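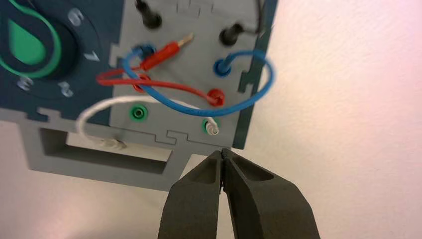
Morning rounds with a robot arm

The first thing Begoñe Villanueva does when she gets to work is pinch a robot's fingers between her own and wiggle. She's feeling for slop. If the left finger rocks even a little, the day's plan goes out the window and she reaches for the hex keys, and everyone else in the room knows to go make coffee.

I spent most of a week in October with her at Tradamholm, in an old printing works on the edge of Kumenthorpe, because I wanted to see what it takes to keep one robot cell going. Just the one! I've written plenty about what these arms can do on a good day, and I'd never stuck around for the wiping and the tightening.

The cell is called Veltine. It has an arm, a two-finger gripper, a small camera down by the wrist, and a pale tabletop where the practice pieces go. The arm works on things people do with their hands without thinking much: turning a knob, pushing a button, getting a plug into the right socket. One of the boards is gray and navy, with a big dial marked in green and a patch of black, blue, red and green sockets beside it, and it's the one that gives Begoñe the most grief.

"Cables have moods," she told me, shoving a blue one out of the way. She meant it as a technical remark. A thick cable holds a bend for ages, so wherever the arm drops it in the evening, that's the shape it wants to be in at breakfast. When I first leaned in for a look there was a red banana plug lying loose on the board with its brass tip pointing off to one side, and a blue cable looping right out past the edge over the table. To me it looked like the back of my TV. To her it was a perfectly decent starting position, and would I please keep my sleeve off it.

So, the setup. Power comes on at the cabinet and the arm gets a few minutes of slow, boring motion before anybody asks it for anything. Then the fingers. They're black, they narrow to a tip, and the tips have to meet properly, both at the same height. Begoñe closes them on a strip of paper and tugs. If the paper slides out on one side, a finger has shifted on its mount, and she loosens two screws, nudges, tightens, tugs again. She let me try it. I had the paper sliding out on both sides, which she said she'd never seen before.

After the fingers comes the camera, and that's where I lost an entire morning. The wrist camera needs a clean lens and a steady bracket, and it also needs to agree with the arm about where things are. She checks this by sending the closed fingers down to the corner of a board and seeing where they stop. The tolerance she works to is 2 millimeters. Anything worse and she runs the full calibration, which takes 40 minutes and can't be hurried, and she uses the time to fill in the logbook.

I love the logbook. It's a fat paper thing with 587 entries in it, in several people's handwriting, and Prasanna Sheikh, who built the first version of the cell, keeps threatening to move it all to a spreadsheet. The early pages are mostly his and mostly exclamation points. Later on it settles down: "Finger screws." "Finger screws again." "Cable snagged on wrist, rerouted." Somebody has written "WHO MOVED THE LAMP" across half a page, and nobody ever signed for it.

The lamp matters, by the way. The tabletop is so pale that it goes nearly white on camera if the light comes in hard, and then you get glare on anything shiny. Buttons are the worst for it.

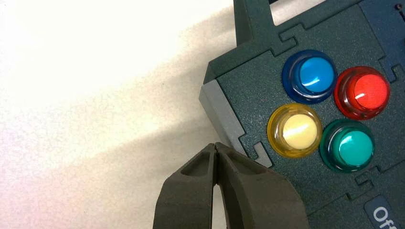
Armelle Leclerc

Take the green box, which I got very fond of. It's a speckled dark green thing with puzzle-like joints and four arcade-style buttons bunched together - blue, red, yellow, green - and you really do want to slap them. The blue cap catches the light as a bright white spot. The yellow one washes out until it's hardly yellow at all, and Begoñe says it was driving her up the wall long before I turned up with my questions. She'll shift the lamp a hand's width, look at the screen, shift it back, mutter, and then tape down a mark on the floor so she can find the spot again tomorrow.

The closed fingers do the pressing, and the fingers wear. She goes over them with a cloth and a bit of alcohol at lunch, and gets into the hollows with a cotton swab, where the dust packs in. Every 200 runs they come off completely. She lays the pair side by side on a towel under the bench light and runs a thumbnail down each edge, feeling for nicks. The old ones go in a cookie tin. I asked what the tin was for and she looked at me like I'd asked what a drawer was for.

The one real repair of my visit came on a gray afternoon, with the arm partway down toward the board. It stopped dead. There was no bang or smoke, just a polite red message on the screen about the gripper not answering. Prasanna was sure it was software and settled in with his laptop. Begoñe was sure it was the cable at the wrist, where it flexes every time the last joint turns, and she already had the cover off.

It was the cable. One tiny connector had worked itself half out, and you could see the shiny line on the pins where it used to sit. She pushed it home, added a clip to take the strain, and then made the arm twist its wrist back and forth through its whole range while she held a flashlight on the spot. Up, around, back. We all watched that clip for far longer than I'd have thought possible. Then the cover went on, and the fingers got their paper test all over again, and she ran the corner check twice.

Prasanna closed his laptop and wrote up the entry himself, I'll give him that. It says "Wrist connector. B. was right. Clip added." She's asked Ranasinghe, the shop across the yard that does their machining, for a proper bracket to replace the clip, and they've promised her one before the end of the month.

On my last morning she handed me the strip of paper again and stood back with her arms folded. It held on the left. On the right it slid out, a little slower than before, and she passed me the hex key.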